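Thread on the Hajdu sediment core archive. Access rules changed in April and I keep getting the same emails, so the answers go in one place.

1/ The archive holds lake and peat cores from 13 basins. Most were taken for pollen work. Many were sampled once, wrapped again and never opened since. All of them are now open to outside groups, including groups with no partner at the station.

2/ What you can ask for: subsamples up to 5 cubic centimeters, whole-core scanning on site, or desk access to the logs and photographs. Whole sections do not leave the building. This has not changed and will not.

3/ Scanning runs on the Jilonia bench. It takes half-round sections only. If your target core is still whole-round, it has to be split first, and splitting is a separate request because it can't be undone. Put both requests in together or the second one sits in line behind everyone else's.

4/ Depth scales. Older logs measure from the top of the tube. Newer ones measure from the sediment surface. The offset is in the header of each log file, in the field called "datum". Read it before you pick depths. Last round we cut a set of subsamples at the wrong levels for a group that had used the tube scale throughout, and that material is gone.

5/ Peltmont cores are a special case. The upper part of each one was frozen in the field and the lower part was not. Water content is not comparable across the join. Grain size and loss on ignition are fine. We would advise against porewater work on any of them.

6/ Age models: we supply the radiocarbon dates as reported by the lab, uncalibrated. We do not supply a model. Please build your own and name the calibration curve in the paper. "Calibrated age" with no curve given is not something anyone can reuse.

7/ Sample numbering goes through Prorkico, the catalog system. There are a little over 3,000 entries. You get a catalog number for every subsample, and it has to appear in your data table. Your own lab numbers can go in a second column. Please don't merge the two with an underscore - the importer reads that as a new core.

8/ The form has 2 parts. Part one is the scientific case, one page. Part two is the depth list as a plain table: core, top, bottom, volume, purpose. Spreadsheets with merged cells are sent back unread.
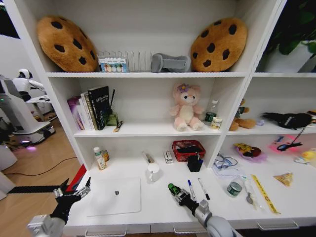

9/ Storage at your end is where material gets lost. Subsamples need a cold room, a sealed bag with a second bag around it, and a fixed place with a label that matches the catalog. Open compartments like the ones in that white shelving unit are good for books and plush cookies, and I'd happily keep printed logs in one. Sediment needs a closed box in the dark at 4 degrees. Room temperature on a shelf means mold, and after that the carbon numbers can't be trusted.

10/ Returns. Unused material comes back, even small amounts. Dried and ground residue is also useful - we have had several requests that could be met from residue alone. Write the drying temperature on the bag.

11/ Data are due back one year after you receive the samples. You can ask for a hold while a paper is in review. The hold covers the values. The list of depths sampled becomes public right away so that others can plan around the gaps.

12/ Requests are read on the first Monday of each month. Anything that arrives after noon that day goes to the next month. Splitting requests take longer, as the saw is shared with the rock lab.

13/ Costs: no charge for subsamples or log access. Scanning is charged by the section. Shipping is on your account, cold courier only. Please send the account number with the form and not in a separate email.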